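Sorting a Play Kitchen: Layug Project, Final Report

## 1. What we set out to do

The brief from the Layug module was to "improve storage for a shared domestic space." Our group picked the play kitchen at the Altodness family center, partly because it is a short walk from campus and partly because the other groups had already taken the real kitchens. It turned out smaller and harder than expected.

The center owns 80 pieces of toy food, crockery and cookware. At the start of the project they lived in one deep bin. A child looking for a cup had to empty the bin onto the floor, and at closing time everything went back in with a shovel. I am not exaggerating about the shovel.

## 2. Method

We emptied the bin in February and laid the pieces out in batches on a white tabletop. Each batch mixed food, dishes and cookware on purpose, so that we would argue about where things belonged before any shelf was built. We did argue. The strawberry took four minutes.

Three ways of grouping were tried:

- **By type.** Fruit with fruit, plates with plates. Adults loved this one.
- **By color.** Very pretty in the report draft. It put the ketchup with the strawberry, and we could not defend that to anyone over the age of five.
- **By meal.** Everything needed to serve a pretend breakfast in one tray, and so on.

For each grouping we ran 15 tidy-up rounds with the staff and timed them, then wrote down which pieces ended up in the wrong tray.

## 3. Results

Grouping by type was the fastest to put away. The slowest round under the meal system took nearly 900 seconds, most of it spent on whether a colander is a breakfast item.

Large pieces were never the problem. The toaster oven has one obvious place to stand and stays there. Plates stack. The trouble comes from small round food, which settles in any bowl it meets and is then stored as part of the bowl. We started calling these "passengers" and gave them their own column in the spreadsheet. By the last week the spreadsheet had 1337 cells filled in, and the column for passengers was the only one we ever looked at.

## 4. What we built

The final design has a low shelf for the oven, a rack for plates and three open trays, labeled with drawings. We bought the trays from Gralix and the rack from Sireck. The rack arrived with slots too narrow for the larger plates, so we removed every second divider and described this in our presentation as "adapting the product to the user."

Cups and bowls share a tray. Colanders hang from hooks on the side of the shelf, where they take up no room and can be reached by anyone above knee height.

## 5. Remaining problems

Bottles are still unsolved. They roll when laid flat, and standing them up makes the tray too tall for the shelf. Our current answer is a strip of felt along the bottom of the tray — it slows them down.

Passengers also persist. We would like to test shallower bowls, but the center likes the bowls it has, and so do the children. 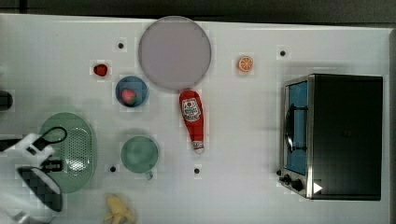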